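首页 | 报道 | 评测 | 访谈 | 订阅

访谈:双臂套件值不值得租?一个用过的人泼了几瓢冷水

2025年11月23日

过去一年里,推销双臂操作套件的公司多了起来。说法大同小异:两条小臂,一根横梁,一张台面,开箱之后由人示教一阵,机器就能学会收拾货架、分拣小件、给瓶子拧盖。价格一路往下走,租赁方案也跟着出来了,连做日用品陈列的小公司都开始收到报价单。

Hongjun Luo收到的那份报价单来自Westosix。他在Nusside负责门店陈列和补货流程,手下管着一间样板间和一个小仓库,本行跟机器人没有关系。五月份,公司让他牵头试用Westosix的双臂套件,租期按月续,台面、机械臂、示教软件和远程支持打包在一起。半年过去,他写了一份内部报告,结论是暂不采购。

我们读到报告的摘要之后去找他聊,聊了一个下午。他说话慢,喜欢先把对方的问题改一遍再回答。

我问他这套东西到底行不行,他说这个问法就有毛病。

“你问行不行,销售一定说行,他当场给你抓一个东西起来,你看见了,你也说行。”他说,“我后来学乖了,我只问他三件事:什么东西,放在哪儿,谁在旁边看着。这三件事他答不全,演示就当没看过。”

Westosix的演示他看过两次。第一次在对方的展厅,机械臂把一只软包装零食从左边挪到右边,动作流畅,围观的人都拍了视频。他当时也觉得不错。第二次是他自己带了东西去,装在一个购物袋里,都是门店货架上随手拿的。对方工程师看了看袋子,提出先从盒装的开始。

“他这句话其实很诚实,比宣传册诚实。”Luo说,“软袋子会变形,纸包的东西拧口会散,泵头瓶子重心高,夹歪了就倒。这些是我们补货员每天的活,没人觉得难。到了机器这里,每一样都要单独谈。”

他并不反对自动化。Nusside的仓库里早就有传送线和贴标机,他自己推动过其中一部分。他反对的是把两类机器混为一谈。

“贴标机你买回来,说明书写每分钟多少张,它就是多少张,差了你可以退。”他说,“双臂这个东西,说明书写的是‘可学习’。可学习三个字怎么验收?我问过法务,法务也不知道怎么写进合同。”

我提到,供应商通常会说,这类套件卖的是一个平台,本来就不承诺具体任务。

他摇头。“那就别拿具体任务来给我演示。你给我看它收货架,然后说不承诺收货架,这个道理讲不通。”

试用期间的台子搭在样板间一角,陈列组从货架上拿商品给它做练习。
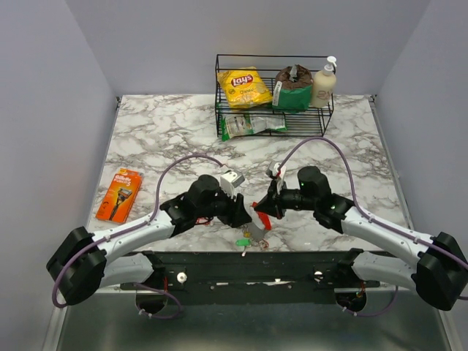

双臂套件的工作台,台面后部的铁丝架和左侧摆有日用商品。

Luo说,台面是他们跟对方争论最多的部分之一。Westosix建议用素色台面,他坚持用带花纹的。

“我的门店里什么台面都有。”他说,“仿石纹的、木纹的、贴了促销贴纸的。你在一张干净的素色桌子上学会了,到我店里又说背景太乱,那我租你来干什么?”

对方最后同意了,但在邮件里加了一句,说识别效果可能受影响。他把这句话原样抄进了报告。

类似的话他攒了不少。光线变化可能影响效果,反光包装可能影响效果,物品之间贴得太近可能影响效果。他说单看每一句都合理,合在一起读就有点滑稽,等于把一家普通商店的样子列了一遍,然后说在这种地方效果可能不好。

说到线缆,他来了精神。他认为评测文章普遍不写线缆,而线缆恰恰是日常使用中最烦人的部分。

“线从底座翻过手臂走到腕部,弯得很高。”他用手在桌上比划了一道弧,“手臂往架子那边伸的时候,我总盯着那根线。工程师说没事,留了余量。我说我知道你留了余量,可是我的货架有上层,有挂钩,有吊牌,你这根线从哪儿过?”

他问能不能走内线,对方说下一代会考虑。他又问下一代什么时候出,对方说在规划中。

我说,桌面级的套件大多这样走线,便宜有便宜的做法。

“便宜可以。”他说,“便宜你就按便宜的说法来卖。册子上写的是‘面向真实零售场景’,真实零售场景里有小孩。”

报告里有一节专门讲示教,写得最长。套件学新任务的办法,是由人操作一遍又一遍,把动作录下来,再交给供应商训练。Westosix的人最初说,一个简单任务录105次就够。Luo安排了一位补货员去录,录完交上去,等了几天,拿回来的结果时好时坏。对方建议继续录,目标改成500次。

“从105到500,他说得很轻松,好像就是多倒一杯水。”Luo说,“可是录的人是我的人,工时是我的工时。我问他500次之后能保证什么,他说通常会有明显改善。我说‘明显’是多少?他就开始讲别的客户。”

别的客户里,他听得最多的是Folness,一家做家居零售的连锁。Westosix的销售几次提到Folness已经在用。Luo托人去打听,回来的说法是Folness确实租过一套,放在培训部门,主要用来接待参观。

“也算在用。”他说。

我问他有没有请对方解释。他说请了,对方表示各家的落地节奏不同。他觉得这句话放到哪个行业都成立。

录制这件事,他说还有个容易忽略的麻烦,就是录得好不好很看人。那位补货员手稳,第一周录得不错。后来换了一个同事顶班,动作习惯不一样,接近物品的角度也不一样,两批数据混在一起,供应商那边又说一致性不够。

“我招补货员的时候没考过这个。”他说,“以后我是不是要写一条:应聘者须手法统一?”

那位补货员本人对这套东西的看法要宽厚一些。Luo转述说,她觉得操作起来挺有意思,像夹娃娃机,只是录到后面手腕酸。她还提过一个建议,希望夹爪前端能换软一点的材料,夹纸包装的时候心里踏实。建议递上去了,对方回复说有选配件,另收费。

选配件的价目是报告的另一个重点。租金本身不高,Luo承认这一点,甚至说第一眼看到的时候有点心动。后面陆续冒出来的项目包括软指垫、备用线缆、额外的训练额度,以及超出约定时长的远程支持。他不肯透露具体数额,只说把这些加上之后,再拿去跟一个兼职补货员的工资比,就没什么可比的了。

“而且兼职补货员会自己绕开地上的箱子。”他说。

为了公平起见,他也试过另一家,Tang的双臂套件,只借了很短时间。Tang的硬件更重,动作更慢,示教软件做得粗糙,菜单里有几处翻译不通。但他对Tang的印象反而稍好一些。

“他们的人来了之后先看我的货架,看完说,上层能试,下层别想。”他说,“下层东西塞在铁丝后面,手伸不进去,露出来一个边也不好夹。他直接讲了,我省了两个礼拜。”

Westosix当初对下层货架的说法是“可通过优化示教策略解决”。这句话也在报告里。

我问,既然Tang更坦率,为什么不租Tang。

“坦率不等于能用。”他说,“上层能试,试完的结果我也看了,不够我让它单独待着。只要旁边得站一个人,这笔账就算不过来。两家都一样。”

旁边要不要站人,在他看来是整件事的核心,可两家的材料里都没有正面写。Westosix的册子用了“减少人工参与”,Tang用了“辅助作业”。他在报告里单列了一页,记录试用期间有人必须上前处理的情况,按原因分类,从物品滑落到软件断连都有。这页后来成了内部传阅最多的一页,有同事把它贴在了茶水间。

报告一共记了174次测试,全部是从货架上取一件商品放到指定位置。成功率他请我们不要写,理由是供应商要求保密,他签过字。

“你看,这本身也是一条信息。”他说,“要是数字好看,他们会求着我公布。”

对这个推论我有点保留。供应商要求保密,未必就等于数字难看,也可能是怕测试条件跟别家不同,拿出来被人乱比。我把这个意思说了,他想了想,同意可以这么理解,但他仍然不打算改口。

“那就把测试条件一起公布。条件我可以写得很细,什么商品,摆什么角度,谁操作的。他们也不肯。”

聊到这里,我请他说几句好话。他停了一会儿,先说安装快。箱子到的当天下午就通电了,横梁固定在台子前沿,两条臂各就各位,没有出现少螺丝的情况。又说远程支持的态度好,晚上发消息也有人回。还说两条臂配合着处理一件东西的时候,他有几次确实看住了,站在那里没走。

“一条臂扶着,另一条去夹,这个想法是对的。”他说,“我们的人也是两只手干活。我不怀疑这个方向,我怀疑的是现在就拿来按月收我的钱。”

他对同行的建议很具体。别看展厅演示,带自己的商品去,软的硬的都带。要求对方在自己不在场的时候也能重复同样的结果,并且留下完整录像,中间不剪。示教的工时要算进成本,写在第一页。合同里凡是出现“可能”“通常”“持续优化”的地方,拿笔圈出来,一处一处问。

他还提了一条,说得比较随意:看看样机的夹爪旧不旧。“要是新得发亮,说明没怎么干过活。”

这条我也不太信。供应商出门演示之前换一副新的夹爪,再正常不过。他听完笑了,说那就当他没讲,随后又补充说,还是可以看一眼。

Westosix方面,我们发去了17个问题,涉及示教次数、选配件收费、Folness的使用情况以及无人值守的定义。对方回复了一封邮件,感谢关注,表示产品处于快速迭代阶段,欢迎预约展厅参观。问题没有逐条作答。Tang的回复短一些,说目前不建议客户在无人看管的情况下运行,这一点会在新版手册中写明。Folness没有回复。

Nusside的租约还剩一小段时间。Luo说到期就退,台子留下,陈列组想拿去拍新品照片。我问他明年如果再有一家送报价单来,还看不看。

“看。”他说,“看报价单又不要钱。不过得先告诉我,它学那个动作要我的人录几遍,录完算谁的。”

录完的数据归谁,报告里也问过。他翻出Westosix的条款给我看,相关的一段写得很长,大意是客户录制的内容可用于改进供应商的产品和服务。他当时没有注意到这一条,是退租前核对文件才看见的。他已经写信要求删除那位补货员录的全部内容,目前收到的答复是正在内部流转。

相关阅读
租赁合同里的“持续优化”该怎么读
桌面机械臂选配件收费对比
门店补货自动化:先量货架再看机器
读者来信:我们退掉了那台分拣机

联系我们 | 投稿须知 | 版权所有,未经许可请勿转载 | 返回顶部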